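From: I-seul Ha
Date: January 17, 2026
Subject: Re: Bismont hand-held gripper kit, worth the money for cloth work?

On the list, Humar wrote:

> We are looking at the Bismont hand-held kit for collecting
> folding and wiping demos. The Cutent reseller quotes us for
> 3 units with spare pads. Before I sign anything:
>
> 1. Does the grip hold on thin or slippery cloth?
> 2. How much of the camera view does the tool itself eat?
> 3. Is the pose tracking usable near glass?
> 4. How bad is the pad wear?
>
> We already own a Lo Presti unit and are not unhappy with it,
> but the jaws are too narrow for towels. Replies on or off list
> are fine.

We have had two Bismont units on loan since December, so I can answer most of this. Firmware is whatever shipped with them. I have not tried the beta.

1. Grip. Fine on microfiber, terry and ordinary dish towels. The broad jaw spreads the load and the cloth bunches up between the fingers instead of sliding out flat. On thin polyester lining it slips if you pick near a hem and then pull sideways. Picking a hand's width in from the edge fixed most of that for us. We logged 200 towel picks with one operator and lost 3, all of them on the first morning. I would not read much into that number, as the operator was new to the trigger and there was no control run with the Lo Presti jaws. If your cloth is mostly silk or lining, ask for the softer pads and test before you buy.

2. View. More of it goes to the housing than the brochure suggests. With the stock mount the light gray shell takes the left side and the lower left corner, and it is out of focus at working distance. You can mask it with a fixed polygon, because it does not move relative to the lens. The cloth is another matter. A towel held by its middle hangs down the near side and covers whatever is under it, so if your policy needs to see the table at the contact point you will want a second view. We rotated the mount one notch and gained a little on the left, but lost the same amount on the right, and put it back.

3. Tracking near glass. Our bench faces a glass partition with blinds behind it and fluorescent tubes overhead. The visual odometry picks up reflections of the lights as features, and these move the wrong way when you move. Drift was visible on any take where the tool pointed at the glass for more than a few seconds. Adding a printed fiducial marker on the front of a white box at the left of the table helped a lot. After that we dropped far fewer takes. Matte film on the glass would be the better fix, but the landlord has not answered. 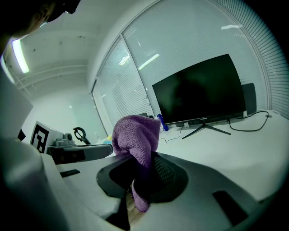
Towel pick at the bench, stock mount, marker box on the left side of the table.

The large black monitor is kept blank during takes. With a moving picture on it the tracker had one more thing to lock on to. Check this in your own room, since a small screen farther away may not matter.

4. Pad wear. The mesh-textured pads collect lint before they wear. Brush them at the end of each session and do not use solvent, which lifted the glue on one of ours. We replaced the first pair at 700 cycles, probably early. The data sheet says 2000, with no statement of what material was gripped. The new pair went on in five minutes with the supplied driver.

Things you did not ask:

The export tool writes one file per take and will not append. Plan your naming before the first session. Timestamps from the gripper width sensor lag the video by a constant offset, which you have to measure yourself. Open and close the jaws sharply at the start of each take and align on that.

The handle is comfortable for short sessions. With smaller hands the trigger reach is long, and my wrist complained by mid-afternoon. There is no left-hand version.

Cutent was slow on email and quick by phone. They swapped a dead charger without argument. Get the spare pads written into the quote as pairs, because the price list sells them singly.

On buying: for towels, yes, over the Lo Presti. For small rigid parts I would keep what you have. If budget is tight, buy two and borrow the last one from Cutent's loan pool until you know your throughput.

I can send the masking polygon and the offset script to anyone who wants them. Mail me off list and say which mount you have.

I-seul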